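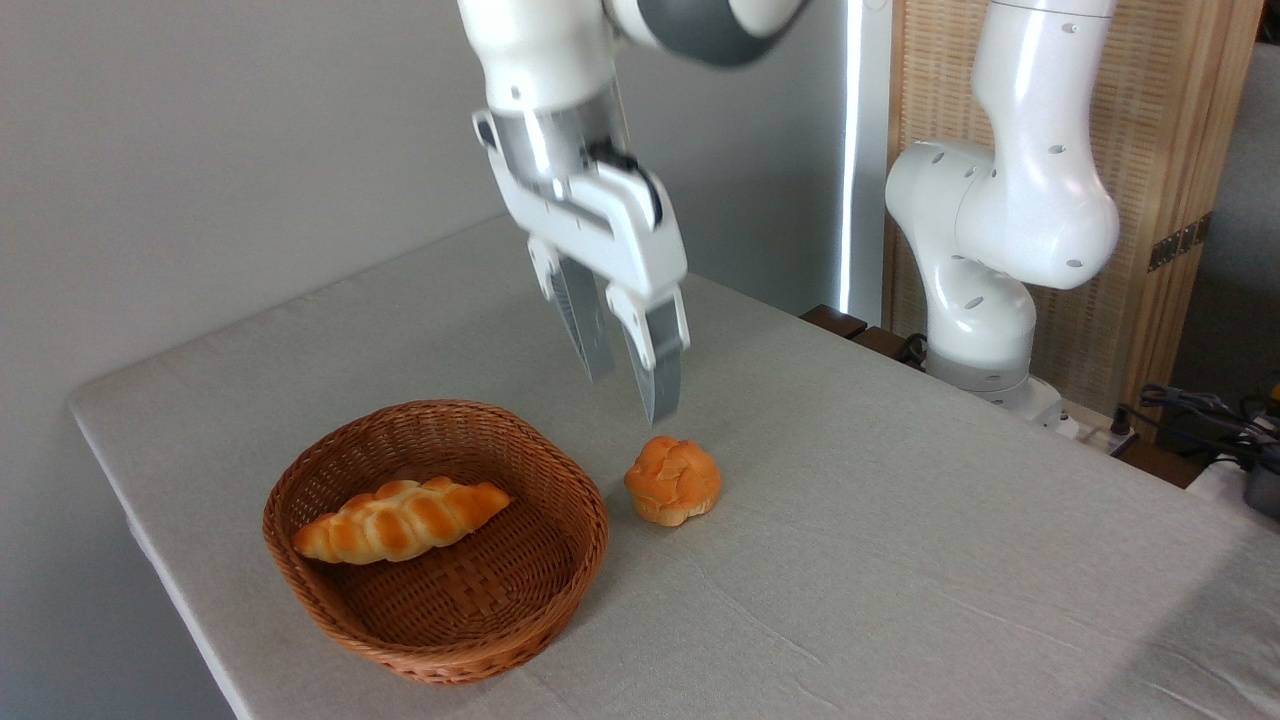
*Bread station: gripper open above the bun, braided roll in the basket, second arm folded at the back.*

# Bread station FAQ

For people recording demonstrations on the Tevska tabletop setup. Questions that aren't covered go to Elaheh Khosravi (recording) or Vlastimil Vrabec (hardware).

## Recording

**What counts as one demonstration?**

One bread item moved from the table to the basket, or from the basket to the table. Recording starts with the gripper open and clear of everything. It stops when the item has been released and the arm is back at its start position. If you move two items, that is two demonstrations and they get saved separately.

**How many do I record in a session?**

The target is 40 per session. Discarded takes don't count toward it. If you reach 40 early, stop there. Extra takes at the end of a long session tend to be the sloppy ones, and we would sooner have them from a fresh operator the next morning.

**Where do I put the bread before each take?**

Use the placement sheet that comes with your session. It gives a rough area of the table and a direction for the long items. Don't measure. Put the item down by hand somewhere in that area and leave it. If everybody lines things up neatly, the policy learns one spot on the table and fails everywhere else.

**Can the basket move?**

Yes, between takes. Never during one. If the gripper drags it more than a finger's width, mark the take as "contact" and keep going to the end.

**Should something already be in the basket?**

In half of the takes, yes. The sheet says which. An item already lying in the basket changes where the next one can go, and the operator has to choose the free side. We want that choice in the data.

**I missed the first grasp. Do I throw the take away?**

No. Open, back off, try again, and finish normally. Mark it "retry." Up to 2 retries is fine. After that, discard it. Recoveries are useful to us and we had far too few of them in the first batch.

**How fast should I move?**

At a steady pace you could keep up for an hour. Please don't hover over the item while you decide. If you need to think, do it before you press record. Long pauses teach the arm to pause.

**Which arm do I use?**

The one named on the sheet. The other stays folded and out of the way. There are two-arm tasks planned, but they have their own instructions and none of them are on this page.

## Objects and table

**Why bread?**

Each piece has an uneven surface and no obvious place to hold it. A bun and a braided roll also need different approaches: the bun can be taken from nearly any side, the roll has to be gripped across its width. Védís Stougaard picked the set and keeps the list of what's in it. Ask her before adding anything.

**What about wrinkles in the tablecloth?**

Leave small ones. Smooth out any fold tall enough to tip an item or catch a fingertip. The cloth gets pulled a little toward the operator over a session, so check it at the halfway point.

**Do I have to tidy the background?**

No. Leave the screen and the furniture where they are. Cables have to stay off the tabletop and out of the arm's reach, and that's all we ask.

## Files and review

**What do I write in the notes field?**

The task code, your initials, and anything odd. "Roll slipped at release" is a good note. "OK" is not needed, we assume that.

**Who checks the takes?**

Obsa Fikre reviews every session before it goes into training. Rejected takes come back with a reason. The most common are:

- recording stopped before the arm got back to start
- a hand in view after recording began
- wrong task code
- item dropped into the basket from too high

**Can I see how the policy does with my data?**

Yes. After each training run Þröstur Mikkelsen runs 50 trials on the same table and posts the results and videos in the project folder. They aren't broken down by operator.

**The arm stopped in the middle of a take. What now?**

Let go of the controls and read the message on the screen. If it is a force limit, clear it, return to start, and discard the take. For any other message, or if the same one comes up again, press the stop button and call Vlastimil. Don't restart the controller yourself.

**Will the August recordings be reused?**

Only the ones with task codes. The rest were made before we settled on a start position and will stay in the archive.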